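The Slow Failure of a Fingertip

By Gráinne Dolan

Jullura's fault log for January records dropped cloth on 20 runs. The first suspect was the encoder, and Declan Daly replaced two before anyone examined the grip surface.
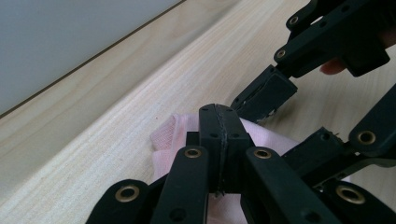
Slip is hard to catch on knitted fabric. The jaw position reads as normal while the cloth creeps out under load, so the software reports a good hold. A ribbed edge, like the one on the pink piece, changes the thickness between the pads and so the pressure across them. Daly's load tests showed grip falling well before 3000 cycles, the interval set for inspection.

Wear starts at the rim of the pad. Once the edge frays, chips can come away and the contact area shrinks unevenly. Both pads on the lower gripper are ragged.
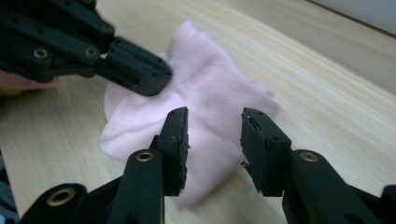 What changed

Pads are now checked every 5 shifts and replaced in pairs. Griet Van Hecke also wants cable strain added to the check, as a tug at the wrist can shift the closing angle. 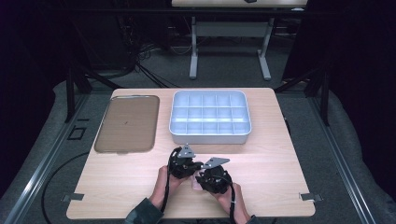

Two hand-held grippers at the bench, with the tray and organiser box behind.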